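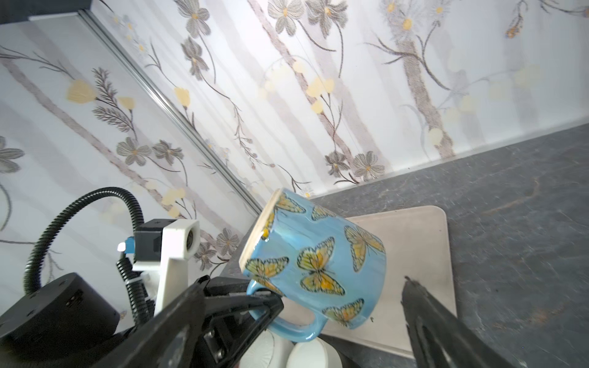 Do I need to buy a special cable to get a serial console on my board? For most boards of this size, a plain three-wire USB adapter set to 3.3 volts will do the job, and you may well have one in a drawer already.

Right, so that's the question I get most often, and I thought I'd start with it while people are still finding seats. Hello everyone, lovely to see so many of you (wave at Geetha Alva, who lent me the adapter I use at home!).

Slide 2. Say what a serial console is for. When the board won't join the network, and you've no screen for it, this is how you find out what it's grumbling about. Tell the Nellard story here, but keep it short: I spent a whole evening blaming the SD card and it was one wrong letter in the wireless password.

Slide 3, wiring. Ground to ground first. Then transmit on the adapter goes to receive on the board, and the other way about. Leave the red wire off if the board has its own power supply. Say this twice, slowly, and wait for the people taking notes.

Slide 4, settings. Speed 115200, eight data bits, no parity, one stop bit. If you see rubbish on the screen, check the speed before you touch anything else. If you see nothing at all, swap the two data wires, and then check the console is switched on in the boot settings. Aravind Pai asked me in July about Macs: pick the device whose name starts with "cu" and not the "tty" one.

Slide 5, demo. Open the terminal first, then power up the board, or we'll miss the early messages. The boot log on mine runs to over 700 lines, so scroll back to line 116 where it loads the wireless driver. Have a sip of water while it boots.

Slide 6. Questions, then hand over to Tariq Memon for the bit on logging to a file.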